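Saturday, September 30, 2023

An old tower and a free afternoon

I wrote in my last post that I would tell you about the curtains. The curtains must wait, they are still at the tailor. Today I want to write about a computer.

It is a big gray desktop tower, the kind that offices bought many years ago and put under every desk. My friend Rozália Borbély got it when her old workplace, Olden, was moving to another building. They gave away everything that was not worth the truck. She took the tower, two chairs and a plant. The plant died in December, but the tower stayed in her hallway until she was tired of hitting it with her foot.

I am not a technician. I learned these things from my uncle, who repaired radios, and later from reading forums late at night with a dictionary next to me. English is my third language and the language of computer parts is maybe the fourth. For a long time I thought that "socket" was only the place in the wall for the lamp.

So what do I do first? I lay the case on its side and take off the side panel. Then I look for a while and touch nothing. My uncle always did this and I was impatient with him, and now I do it the same way. I like to follow the cables with my eyes, from one end to the other, and find out which of them I will have to move. I also make a small drawing in a notebook. My drawings are ugly but they have saved me more than once.

I like how these office machines are made. The parts you are supposed to touch are often blue, so you don't have to guess. Blue means "please pull here." I wish that more things in life had this. My washing machine, for example, has a filter that I found only after 5 years.

The part that makes me nervous is always the processor. When the cooler is off and the metal frame around the socket is lifted up, I hold my breath a little. Those contacts are very small and one careless finger can finish the whole board. I keep sleeves rolled, I take off my bracelet, and I don't drink coffee near it. Consolacion Salazar, who reads this blog and always corrects my prepositions (thank you!), wrote to me once that she ruined a board with the corner of a cleaning cloth. I think of her cloth every time.

The socket is open in both of these, with the green board around it.

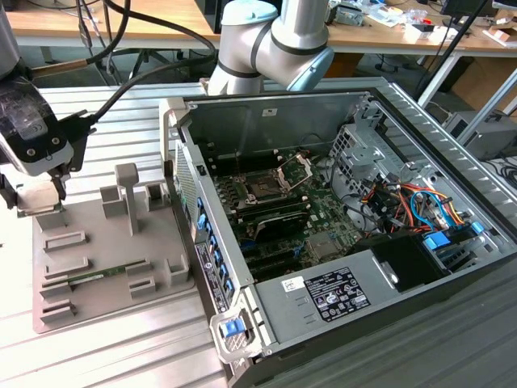
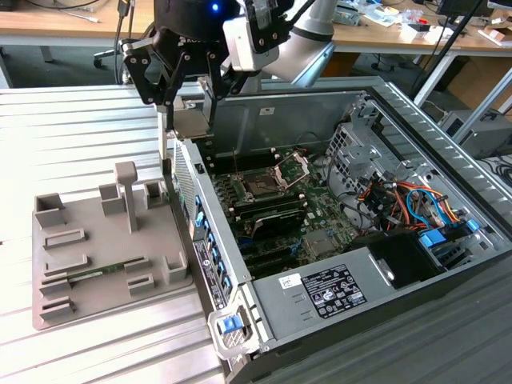

Memory I find much easier. You press the little clips, the module comes up, and you put it back with a click that you feel in the thumb more than you hear. The first time I did it, I was so afraid to press hard that the module was only half inside, and the computer beeped at me for one whole evening.

I asked in the shop Manalastas what a used processor of the right type would cost, and the man said 3000, but he said it like someone who is ready to hear a smaller number. For a machine like this I don't want to pay more than 1000. There is also Brekgate, where people sell parts from their closets, but there you must be patient and read every description twice. I once bought a fan there that was for a refrigerator.

Rozália wants to use the computer for her photographs and for writing letters, nothing heavy. She asked me if it is worth the trouble. I told her that I don't know yet. I would like to look up which processors this board accepts before I promise anything, and I have to buy thermal paste also, my old tube is hard like chalk.

If somebody among you has the same kind of office tower at home and has changed the processor in it, please write me in the comments which one you used. And the curtains will be ready next week, I hope.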